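Grasovton 763 Bench Drawer Cabinet

Part no. 763
Finish: light grey powder coat
Supplied: assembled, with wall bracket and two keys

The Grasovton 763 is a steel drawer cabinet for small consumables and hand supplies used at a bench. It stands on the bench top, hangs from the supplied wall bracket, or fits on the Geltico base unit (sold separately). It replaces the earlier Tsakiris cabinet and uses the same bracket hole pattern, so existing wall fixings can be kept if they are sound.

Dimensions and load

Width: 500 mm
Drawer load, evenly spread: 3 kg
Total load, wall mounted: 60 kg
Total load, bench or base unit: limited by the supporting surface

The drawers run on plain steel slides with a rear stop. To remove a drawer, pull it out to the stop, lift the front edge and draw it clear. Drawers are all the same width and can be refitted in any order. Dividers slot into the side walls and are held by friction. They are not suitable for separating liquids or fine powders.

Colour labelling

Each drawer front has a label channel that takes a paper strip behind a clear cover. Strips are supplied in blue, white and orange. Grasovton does not assign a meaning to any colour. Sites with an existing colour scheme should follow it, and sites without one should write the scheme down and fix a copy inside the cabinet door. Printed text should be used as well as colour where several people share a bench, as colour alone is not a reliable guide for every user.
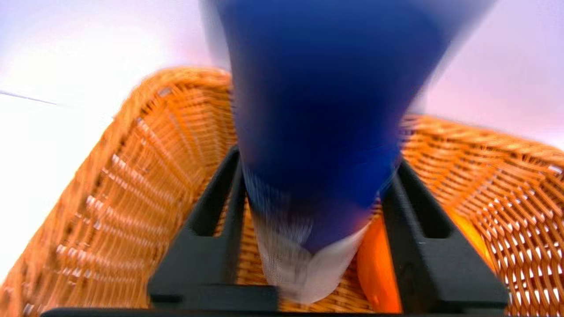 Royal blue and white, with orange behind.

Label strips fade in direct sun. Replace them when the printed text is no longer easy to read from a normal standing position. The clear covers may be wiped with a damp cloth. Solvent cleaners will cloud them.

Fitting

The wall bracket must be fixed to masonry or to a timber member, using fixings rated for the full load. Plasterboard fixings are not acceptable. Level the bracket before the final tightening, hang the empty cabinet, then fit the lower locking screw. Load the bottom drawers first.

The lock secures all drawers from a single barrel. Key numbers are stamped on the barrel face and should be recorded when the cabinet is installed. Replacement keys are cut to number at the Etbridge depot.

Spares

Drawer, complete
Divider pack
Label strip pack, mixed colours
Clear label cover
Wall bracket with locking screw
Lock barrel and keys

Technical contact: Iraklis Ververidis, Etbridge
Page revised 24 Dec 2021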